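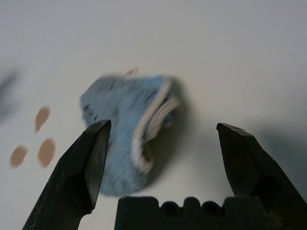

2 min read

I've spent most of August on table wiping, and I want to write down where it has got to before the September runs start.

The task is simple to state. There are brown marks on a pale table and a two-armed robot has to clean them off. The method is imitation learning: a person steers the arms through the job, we record it, and a policy is trained on the recordings. Mehrangiz Amini and I collected 200 demonstrations at Plimcombe, all on the same table.

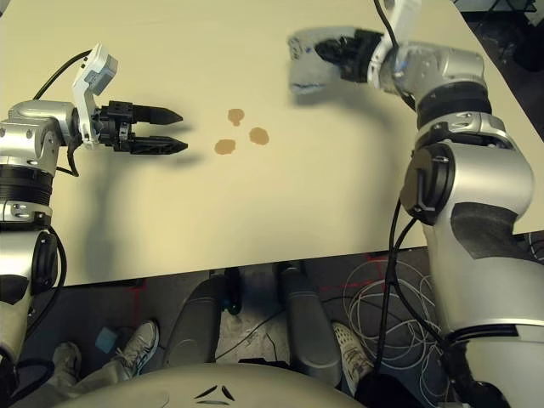 Both arms over the table, the right one holding a grey sponge.

My first policy, Rikel, used only the head camera. It reached the right area 90 per cent of the time but often came down slightly to one side of a mark and wiped clean table. From the head, a gripper can easily cover the thing it is heading for.

Adding the wrist cameras helped, though less than I had hoped. Their pictures smear when the arm moves quickly, and a policy trained on smeared pictures seems to hesitate.

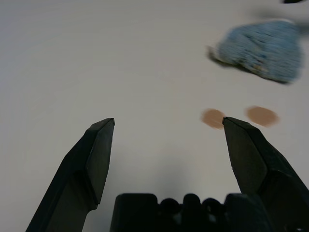
So Arash Talebi suggested we slow the approach and leave the wiping stroke at its old speed. We retrained with 2 wrist views plus the head view, and the sideways misses dropped to 3 in the whole test set. A run now takes longer, which I can live with.

What still goes wrong is cloth. A sponge keeps its shape in the gripper. A rag folds under the fingers and the policy has no good idea of where its edges are.
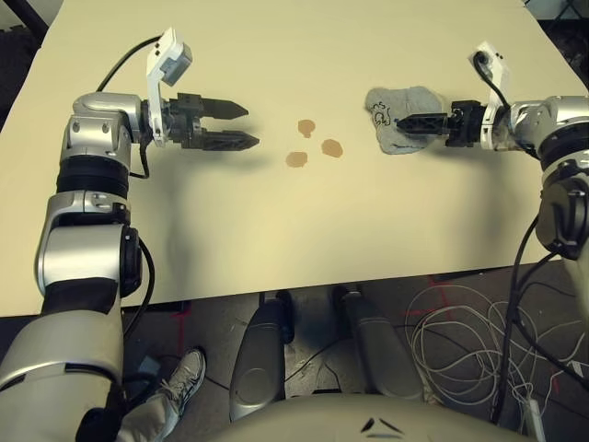 I tried masking the cloth out of the head view and the results got worse, so I've dropped that. Next I'll record more demonstrations with rags only and train on those separately. The notes and settings are in the Heltora folder for anyone in the group who wants them.

August 28, 2022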